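Titura: a record of old house trim, doors and window sash

README, last gone over 1 Jan 2024

Welcome, and thank you for taking an interest in something as unglamorous as baseboards. Titura is a set of measurements of the woodwork in 53 older houses in and near Ladbridge, put together so that people fixing up a house of the same age can find out what their missing pieces probably looked like before they pay a mill to cut new ones. It started with one dining room (mine) and a piece of picture rail that matched nothing at the lumber yard, and it grew from there, mostly on weekends and mostly on our knees with a profile gauge.

What you get

There are three plain CSV files and a folder of tracings. The files are called houses, rooms and pieces, and they join up on the house code and the room code in just the way you would expect. The pieces file is the big one, with almost 3,000 rows, and each row is one length of baseboard, casing, crown, picture rail, stair part or sash. The tracings are scans of the pencil outlines we made on card. Please don't scale anything from them without looking at the numbers too, as some of the early ones were scanned a hair too large and we only caught it later.

Columns in the pieces file

house_code: two letters and a number. Owners asked us to leave street names out, and we have.
room_code: kitchen is K, parlor is P, and so on. The full list is at the top of the rooms file. Landings gave us a lot of trouble and are all under H for hall.
piece_type: baseboard, casing, crown, rail, stair, sash.
height_in and depth_in: inches, to the nearest sixteenth, written as decimals so spreadsheets will leave them alone.
wood: pine, fir, oak, unknown. We only filled this in where there was a bare edge to look at. Paint hides a great deal, and I would much rather read "unknown" than somebody's hopeful guess.
paint_layers: counted through a small scraped patch, always behind a door or radiator. Blank means the owner said no, quite reasonably.
condition: sound, soft, split, gone. "Gone" means we measured the ghost line left on the plaster.
replaced: yes, no or maybe. More maybes than I'd like!
notes: whatever the person with the clipboard felt like writing. Kaj Fogh's notes are the best reading in the whole set, and Nantana Mahawong's are the most useful.

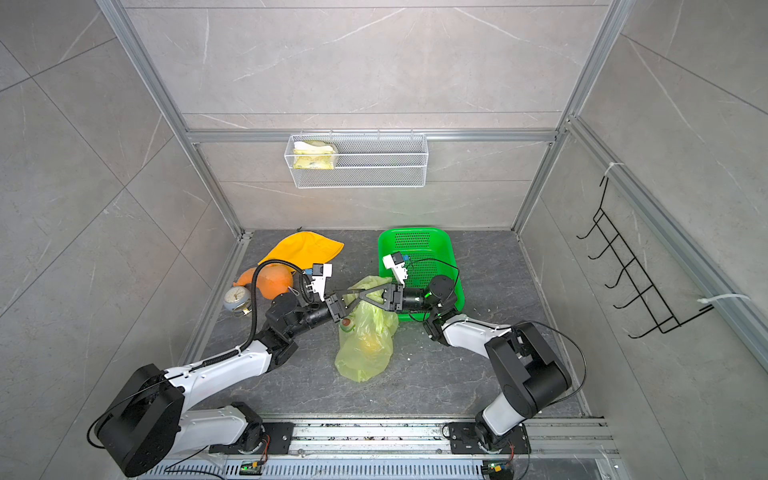
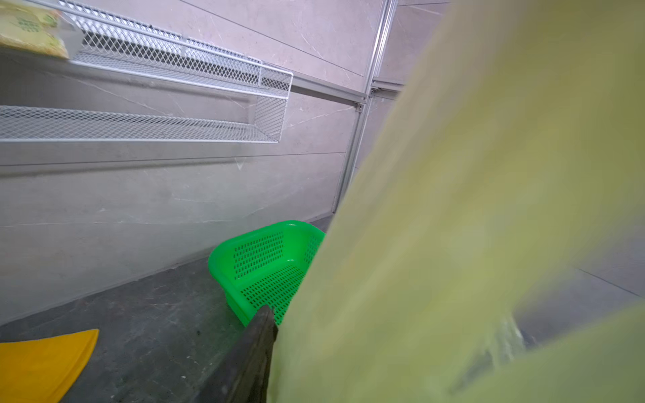
First picture: two robot arms meeting over a crumpled light green plastic bag. Second picture: a bright green basket with slotted sides, partly behind the gripper pad.

How we measured

Every house was visited by two people. One held the gauge and called out, the other wrote it down and read it back. We took heights in the middle of the wall, well away from the corners, as old floors wander and a baseboard that was scribed to fit can lose half an inch from one end of a room to the other. Where a room had been changed (a closet added, a wall taken out) we measured the oldest stretch we could find and said so in the notes.

Sash were harder. Costel Pană, who has repaired more windows than the rest of us have looked through, showed us how to take the muntin width from the inside face with a feeler slipped in beside the putty line. The first 21 sash were done before that lesson. They are marked "early" in the notes, and I'd treat their depths with some kindness and not much trust.

Known problems

Kiltora, the row of brick houses down by the old rail yard, is over-represented. Forty-eight is the number you will see for its last house code, but that is a code and not a count, so please don't read anything into it. We simply had friendly neighbors there who kept passing us along to the next porch.

Crown molding is thin in the data. It takes a tall ladder, and we had a short one until June.

Stair parts follow no consistent naming. Eyvindur Bundgaard wrote "newel cap" where I wrote "post top", and we have each been too stubborn to go back and change ours. Search for both.

If you find a mistake

Please tell us, and please send a photo of the piece with a tape laid across it. Valdemar Grímsdóttir looks after corrections and will put your fix in the changes file with your initials, or without them if you prefer. A measurement from your own house is just as welcome, as long as you fill in every column you can and leave the rest blank.

Using it

Take it, print it, carry it to the mill. We ask that you mention Titura if you publish anything from it, and that you don't try to work out which house is which. The card tracings themselves are kept in flat drawers at the Vigfúsdóttir workshop in Ladbridge, and you can come and hold one up against your own scrap of trim if you write ahead. Bring the scrap in a bag if it has flaking paint on it, and wash your hands afterward.

Changes are listed newest first in the changes file.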